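How to budget for a two-arm office robot (before you ask for quotes)

Quick version of the planning sheet we use. Written fast, sorry for typos. Prices are in dollars and left out where every vendor quotes differently.

Step 1. Write down the job first
One job. "Helps in the office" is not a job. Ours was filing: take a folder off a desk, put it in a low cabinet, go back for the next. Write down what gets picked up, from what height, and where it ends up. If it takes more than half a page, split it and budget only for the first part.

Step 2. Measure the furniture
Door width with both doors open. Shelf height. Floor type – carpet matters if the base rolls. Send these numbers with your quote request or you will get a quote for somebody else's office. Our first one from Mistar assumed open shelving and we lost most of August going back and forth.

Step 3. Price the hands seperately
Hands wear out faster than arms. Ask for:
- price of one replacement hand, left and right
- price of gloves or fingertip covers, if used
- lead time for both
- who swaps them, you or the vendor

We put 2,538 in the first-year line for hand spares and covers. Felt high. Keep it in anyway, you can move it later.

Step 4. Cables and small stuff
Always forgotten. Spare connectors, straps, cable ties, longer leads for the forearm runs. We budgeted 446 and ordered from Titix in one go to save on shipping. Check the cable slack with the arm at full reach before you order lengths.

Step 5. Practice materials
Buy the same folders your staff use. Same cabinet too if you can. Cheap look-alikes cost you time later, the grip changes when the plastic does. Budget line: 518, mostly folders and one extra cabinet.

Step 6. People time
Biggest line on the sheet and the one people leave blank. Plan on three people for setup week, then one person part time. Miklós Szekeres did our schedule and he blocks mornings only, afternoons are for fixing what broke. Copy that.

Step 7. Lease or buy
Lease if the job might change within a year. Buy if you have already run the job on a loaner. Saludo and Bokosura both quoted us leases but only one included on-site repair, and it was on page two in small print. Read page two.

Step 8. Put it all on one sheet
Columns: item, one-time cost, yearly cost, lead time, who approves. Sort by lead time, not cost. Long lead items get orderd first, even the cheap ones – a missing connector will hold up everything same as a missing arm.

Then send it up for sign-off and start clearing desk space. 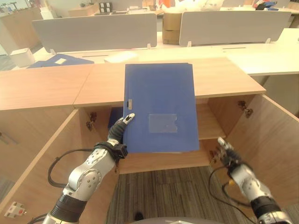 Left hand on the folder, cabinet doors open. The filing job from Step 1.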